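Patterned or Plain? A Doubter Looks at the Printed Sheet

Every few months somebody writes in to tell us that the cure for a tired work table is a pretty cloth. I have been getting these letters since March, and I have been putting off an answer, mostly out of bad temper. My own table is bare, scarred and perfectly good. I put things on it and I can find them again.

But the letters kept coming, and the Clindby catalog has now given over a whole section to what it calls "living surfaces," by which it means sheets and table covers with plants on them. Fladetti has a line too. I looked through both, and I asked our own Unai Segura, who does more sewing and soft toy repair than the rest of us put together, what he thought. He likes a floral print under his hands. He says a plain white cloth glares at him by the end of an afternoon and that a bit of gray leaf breaks it up.

I'm not convinced, but I'll grant him the gray. Most of what gets sold as cheerful is far too loud for a work surface. You lay a spool of thread down on red poppies and you will spend the rest of the day patting around for it. A pale ground with a quiet print is at least trying to stay out of the way.
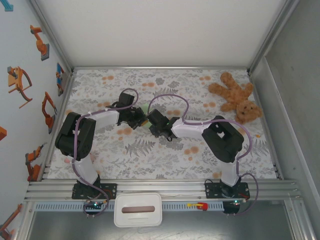

By Maite Bustamante
July 18, 2023

Gray ferns and leafy sprigs on white, with soft orange-peach blossoms in pairs and clusters. As these prints go, it's a restrained one. The brown teddy bear toward the back stands out from it with no trouble at all, and I'd expect the same of anything dark and bigger than a fist. The pale green item in the middle is where I start to grumble. Pale things on a pale print ask more of your eyes, and a small scrap of golden orange could pass for one of those blossoms if you weren't looking straight at it.

That is my whole case against pattern, really. It's fine for bears. It's less fine for buttons, beads, snaps, pins and the little felt noses that come eight to a bag and leave the bag as seven.

Then there is the cloth itself. The catalogs like to show a sheet lying dead flat, corners square, as if it had been ironed in place. Mine creep. I tried a borrowed one for a week and it had a ridge down the middle by the second day, right where I lean. Unai pins his to a blanket underneath, which works, but now you're washing a blanket too. Clindby will sell you a set of clips. Of course they will.

If you want to try it anyway, use an old flat bedsheet before you buy anything. Pick one with a print you've stopped caring about, fold the extra under, and give it a few evenings of real work with real small parts. Keep a plain saucer on top for the tiny stuff. If you still like it after that, write and tell me, and I'll print the letter, though I can't promise to agree with it.

I've gone back to the bare table. Unai's cloth is still on his, and he would like it known that he found his thimble on the first try.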